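Last updated 1st May
7 min read

The Woman Who Will Talk You Out of a Kitchen Island

By Ashraf Metwally

Shaimaa Kabbaj does not have a kitchen island. She mentions this before I have my coat off, in the tone other people use to tell you they don't own a television, and then leads me into a kitchen in Illport so narrow that I have to back out again so she can reach the kettle.

"You see?" she says. "It works fine."

Kabbaj plans kitchens for a living. She has drawn 900 of them, first for a cabinet company called Rirno and for the past six years on her own, and by her estimate most of her clients walked in asking for an island. A fair number walked out with one. The rest got a table, or a longer counter, or a talk.

The talk is what she's known for. Sherif Helmy, a client from Surkthorpe who now sends her a card every June, described it to me over the phone as "like being turned down for a loan by someone who really likes you." He had wanted an island with a sink, a cooktop, a wine fridge and seating for his wife's entire family. His kitchen, he admits, was the size of a parking space.

"Sherif is a lovely man," Kabbaj says. "He'd have had to climb over it to get to the oven."

Her objection isn't to the island itself, she insists, pouring tea into a cup with no visible place to put it down. It's to the arithmetic. People measure the island and forget to measure themselves. She wants 48 inches of floor on any side where two people are going to be working, and will put up with less on a side where nobody opens anything. Then she hangs a dishwasher door in the drawing, fully open, and asks the couple to show her where they'd stand.

"They always point at the same spot," she says. "Both of them. I let them look at it for a while."

I ask what people think an island is going to do for them. She has clearly been asked before, and just as clearly enjoys it.

"They think they're going to roll out pastry. They have never rolled out pastry. They tell me about the pastry for ten minutes. Then they tell me the kids are going to do homework there while dinner's cooking, and everyone's going to talk about their day." She shrugs. "Have you tried to do long division next to somebody frying onions?"

And what happens in practice?

"Mail," she says. "Mail, keys, a backpack. One bowl of lemons if it's a nice house. A big flat surface in the middle of the room is a promise to every object you own."

She once went back to a finished kitchen on Magaña Street and found that the owners, who had paid extra for a slab with no seam in it, were eating dinner on the couch. The island was full. They were thinking of getting a small table.
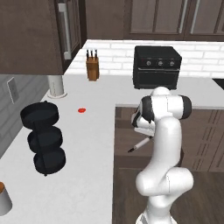 White island top, black three-tier stand.
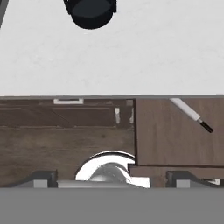
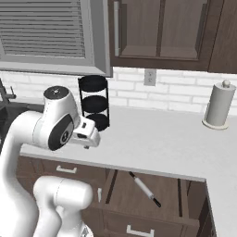 Kabbaj grew up in a house where the kitchen had a door, and the door was kept shut. Her mother cooked behind it and considered anyone who came in to be either help or a problem. "You didn't hang around," she says. "You were handed a potato." When she started at Rirno, open plans were what everybody wanted, and she drew them happily for years before noticing how many customers came back asking, a little sheepishly, whether there was some way to hide the dishes.

The fashion for it she blames on parties. A kitchen gets designed for the two evenings a year when it's full of people holding glasses, and lived in for all the other ones, when it's one person in socks looking for the lid to something.

"I ask them what they ate last night," she says. "I don't ask what they cook, because then you get the pastry. I ask what they ate last night, where they were standing when they made it, and what they had to move first. You can plan a whole kitchen from what they had to move first."

Her husband, Hazem Kettani, comes in at this point for a cookie, and there follows a short, practiced maneuver in which she lifts her elbow, he turns sideways, and the drawer opens between them. I ask him whether he has ever wanted an island.

"Every day," he says, and leaves with two cookies.

Kabbaj waits until he's down the hall. "He'd put his bike stuff on it."

She does concede some ground. If the room is wide enough, and the family is large enough, and somebody in it really does cook with somebody else, an island can be a pleasure. She likes them plain. No sink, because a sink means dirty dishes as a centerpiece. No cooktop, because then there has to be a hood, and the hood hangs in the middle of the room where you were hoping to see your friends. Drawers on the working side, a bit of overhang on the other, and an outlet somewhere you won't splash. She doesn't care for the kind with two levels, which she says looks like checking in at a motel.

Failing that, she'd like you to think about a table. A table can be moved. It can be sold. It has legs, so you can see the floor under it and the room looks bigger, and nobody has ever had to call an electrician about one. She recently talked a couple out of an island and into an old pine table, and they kept the 3000 dollars they saved for a trip, which they took, and from which they sent her a photo of a restaurant kitchen with an island in it.

"Very funny people," she says.

Her most experienced convert may be Sanaa Morsy, who sells houses on the Surkthorpe side and spent years telling sellers that buyers expect an island. She hasn't exactly stopped. "I still say it," Morsy told me. "I just say it more quietly if Shaimaa's in the building." In her own kitchen, where there was room for one, she has a table and a dog bed.

Before I go, I tell Kabbaj that my own apartment has an island. It came with the place. She asks what's on it, and I try to remember: a printer, some library books, a fan I've been meaning to take back to the store.

"And where do you chop?" she says.

On the stove, I tell her, with the board across the burners. She writes that down.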